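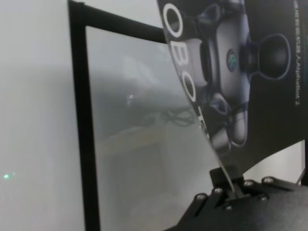
How many people does it take to put up the Bumis booth?

Two. One can manage it, but the second person is useful for holding the far pole and for disagreeing about which way is up.

Section 7. Raising the booth

1. Check the floor space against your booking. Hall tape has been known to wander overnight.
2. Open the long bag first. The short bag holds the feet, which you will want in step 4 and at no other time.
3. Stand the poles upright and push each joint until it clicks. A joint that doesn't click will do so later, during a sales pitch.
4. Fit the feet. Tighten by hand only.

CAUTION: Do not hang anything from the top rail. This includes coats.
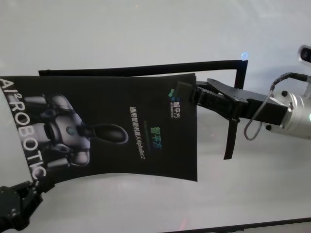
Several customers wrote after the last edition to ask how many leaflets they should bring, and one from Hegyi put it bluntly: "We packed 300 and carried 152 home on the train."

NOTE: Pack for the hours the hall is open to the public. Exhibitors from neighboring booths will take your pens – they will not take your leaflets.

5. Keep spare leaflets under the counter, flat, in their wrapping.
6. Run the power lead along the back edge and tape it down. The Tradidov adapter is sold separately, as you have perhaps discovered.
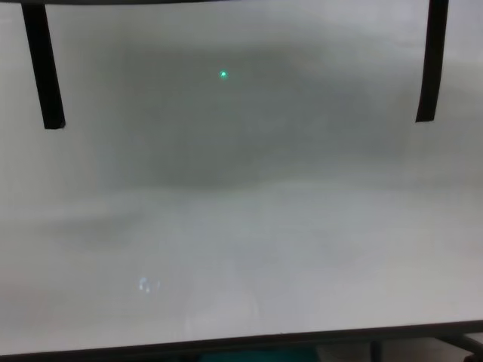
Fig. 3. Pale surface, dark band along the top.

7. Wipe panels with a soft, damp cloth. Solvents void the Truvness warranty and, in time, the panels.
8. Walk to the aisle and look back. If the booth leans, return to step 3.

For taking down, see Section 8. Keep the bags.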